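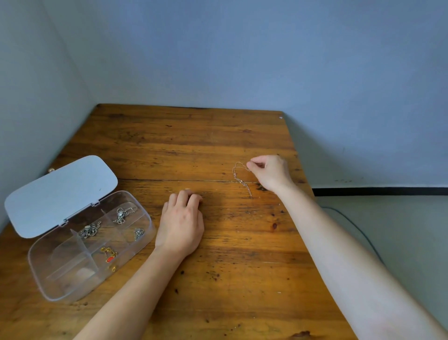
*One gold chain, held by the fingertips.*

9/21/23

I have been looking after the Mivari cell at our workshop in Sterley since spring. It must put small jewellery into a divided box, and chains are its weak point. Before I change any setting I like to do the same task by hand, slowly, and write down how my fingers move.

A fine chain gives almost no weight to feel. I pinch it near the end and lift straight up, so the tangled part stays on the table.

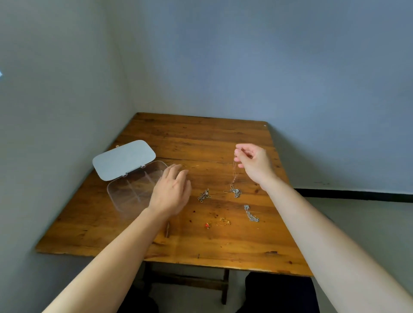

## What I changed in the gripper

The old pads were too smooth, so I fitted softer ones and lowered the closing force from 344 to 135 on the controller scale. I also clean the pads every 2000 picks now. Two chains together are still difficult, and for these I kept the lift speed at 13.
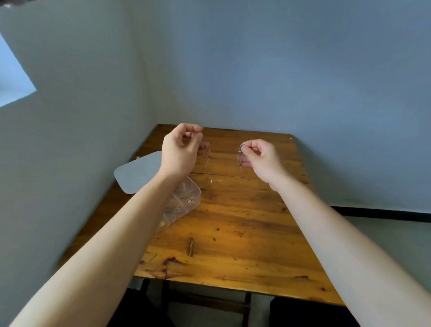 *A chain piece in each hand, with the divided container at the left.*

The spare pads are in the drawer under the controller.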